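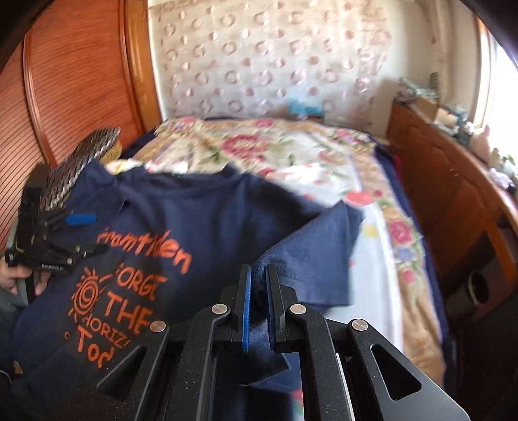
침대 위 남색 티셔츠

홈 | 매물 | 데이터 | 소개 | 문의

# Korkero 원룸 월세 데이터 카드

안녕하세요, 이 저장소를 관리하는 Kaede Koyama예요. 월세 30만 원 이하 원룸만 모은 표를 올려 둡니다. 원래는 제가 방 구하면서 쓰던 엑셀이었는데, Adom Quartey 님이 같이 보자고 해서(고마워요!) CSV로 바꿨어요.

## 들어 있는 것

지금 버전은 203행이에요. 한 행이 방 하나고, 열은 보증금, 월세, 관리비, 층, 전용면적, 역까지 걷는 시간, 메모 순서입니다. 보증금은 300만 원짜리가 제일 많고 200만 원짜리도 꽤 있어요. 단위는 전부 만 원이라 숫자에 0 네 개 붙이고 놀라지 마세요 ㅎㅎ

관리비는 좀 골치예요. 수도만 포함인 집, 인터넷까지 포함인 집이 다 달라서 포함 항목은 메모 열에 글로 적었거든요. 빈칸은 0원이 아니라 '모름'이에요. 평균 낼 때 꼭 빼고 계산해 주세요!
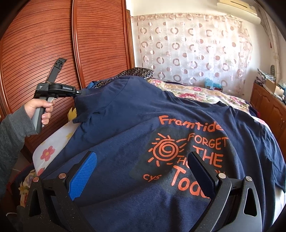
층 열에는 반지하를 -0.5로 넣었어요. 문자열로 하자는 의견도 있었는데 정렬이 편해서 그냥 뒀습니다. 옥탑은 건물 층수에 1을 더했고, 메모에 '옥탑'이라고 써 놨어요.

## 모은 방법

중개사무소 유리창에 붙은 종이랑 동네 게시판 글을 보고 손으로 옮겼어요. 면적은 광고에 적힌 숫자 그대로라서 실제로 재면 다를 수 있어요. 같은 방이 가격만 바뀌어 다시 올라오면 나중 가격만 남겼고요. 7월에 모은 거라 지금은 나간 방이 많을 거예요. 계약하려고 보시는 분은 중개사무소에 꼭 다시 물어보세요.

## 파일

- rooms.csv: 본 데이터
- notes.md: 메모 열에 쓴 줄임말 풀이
- clean.py: 중복 지우는 스크립트 (Bahman Kiani 님 작성)

## 사용 조건

출처만 적어 주시면 마음대로 쓰셔도 돼요. 주소는 동까지만 있고 번지는 일부러 뺐으니 채워 넣은 버전은 올리지 말아 주세요. 틀린 행을 찾으면 이슈에 행 번호랑 같이 남겨 주시고요, 저녁 8시 넘어서 몰아서 봅니다.

공유 30 | 댓글 4 | 인쇄하기 | 이메일로 보내기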